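Reading the parish registers of Keltolstead
3 min read

The Keltolstead registers have been cited in local histories for several generations, usually at second hand. In February our group completed a first full reading of the surviving volumes, and I set out below how the work was done and where it remains uncertain.

There are 14 volumes, of which three are later copies. The copies have long been treated as equal in value to the originals. Augustina Antwi compared them entry by entry and recorded 223 differences. Most concern spelling or the order of names. A smaller number affect dates of burial, and these matter a good deal to anyone studying the fever years, when burials were entered in batches and sometimes by more than one hand.

It has often been claimed that the village lost half its people in a single winter. The registers neither prove nor disprove this. They record burials in the churchyard – not deaths in the parish – and families from the Irosetti farms are known to have buried their dead elsewhere.
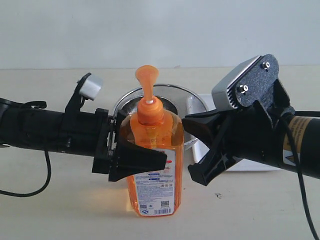

Keltolstead Local History Group – Registers and Records Section

Edem Arthur has raised a further difficulty. In one volume 29 entries were struck through and never replaced. Earlier writers took these to be errors made by the clerk. Mr Arthur suggests that some may be people who were reported dead and later returned, and he points to two names that appear again in the Pleten rent book. I find the argument reasonable, although the names are common ones and the rent book gives no ages.

The group takes no position on the wider dispute about the fever. Members hold different views, and the notes to our transcript record each reading where they could not agree. Doubtful words are marked with a query and have not been corrected.

The transcript may be consulted in the reading room at Issahaku House on Friday afternoons. Readers who hold family papers from the same period are invited to write to the section, giving the surname and the farm where known.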